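Share 2 | Comments 1

Room layout study, Mimgate. Section 3: Floor and outlets

The corner by the desk was recorded first. The wall carries two plates side by side, a network port with a cable plugged in and a power outlet with nothing in it. The cable sags to the right and goes behind the desk.

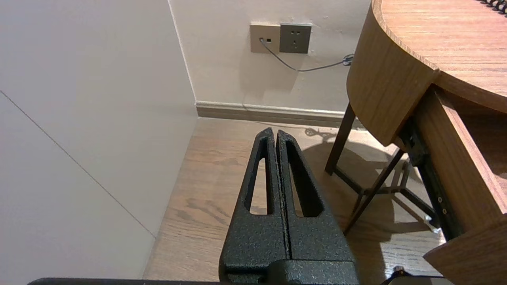
Department of Interior Planning, Thambiah College

Desk position was treated as fixed. We set a minimum clear path of 700 mm between the desk and the side table. The table is round, with a wood-grain finish and dark angled legs, and stands on a wood-grain floor.

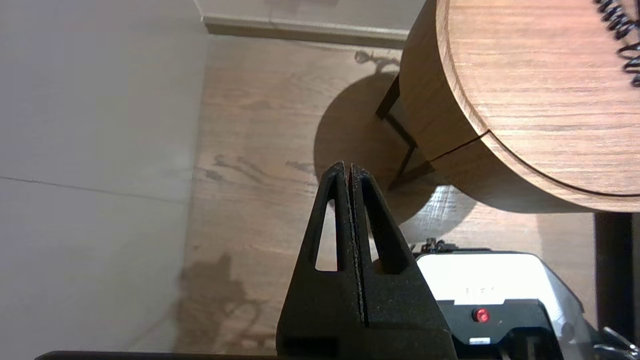 Moving the table toward the wall in 40 mm steps was tested on the plan only. Cable slack of 300 mm was kept in every version.

Storage was reviewed last. The white cup was logged as a loose item and left out of the plan.
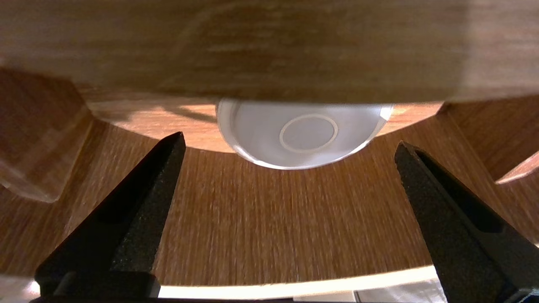

Aušra Rätsep: Please state whether the 700 mm is measured from the tabletop or the legs. Section 4 uses the legs.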